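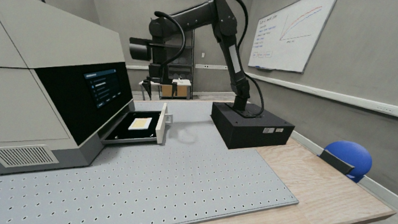
**Ticket : filtrage des listes de sanctions, Grornilus**
Ouvert le 27/04/2020
Priorité : haute
Composant : rapprochement des noms, module Zilten
État : résolu, suivi en cours

**Problème signalé**

Depuis la mise à jour de la liste consolidée de l'UE, le contrôle de nuit bloque des virements vers des organisations sans lien avec les entités visées. 1 696 alertes sont en attente au bureau Delacroix. Le seuil habituel avant renfort est de 2 000. Parmi les dossiers bloqués figurent les loyers de deux consulats, qui relèvent pourtant d'une dérogation déjà enregistrée.

**Vérifications**

- Fichier source rechargé et comparé à la version publiée : identique.
- Table des dérogations présente, droits de lecture corrects.
- Règles de translittération du coréen et du russe : 13 règles actives, dont quatre ajoutées avec la dernière livraison.
- Relance du contrôle sans ces quatre règles : les alertes sur les loyers disparaissent.

**Cause**

Les nouvelles règles suppriment les mots courts avant la comparaison. « Ambassade de », « mission auprès de » et les sigles de ministères sont réduits à un seul terme, souvent le nom du pays. Tout bénéficiaire qui porte ce nom est alors rapproché de l'entité sanctionnée. La dérogation n'est pas lue, car elle est rattachée au libellé complet — celui que la règle vient de raccourcir.

**Correctif**

1. Désactivation des quatre règles en production.
2. Lecture des dérogations déplacée avant la normalisation des noms.
3. Nouveau passage sur toute la file d'attente.

```
zilten rescan --file attente --regles 1-9
```

Après ce passage, il reste 13 alertes. Elles ont été transmises à l'équipe Brullbridge pour examen manuel. Aucun virement n'a été libéré automatiquement.

**Suivi**

Les règles retirées seront réécrites et testées sur l'historique avant toute remise en service, prévue en septembre. D'ici là, les noms translittérés sont comparés avec l'ancienne méthode — plus lente, le contrôle de nuit se termine plus tard. Le bureau Delacroix demande aussi que le motif du blocage apparaisse dans l'export. Demande à ouvrir dans un ticket séparé.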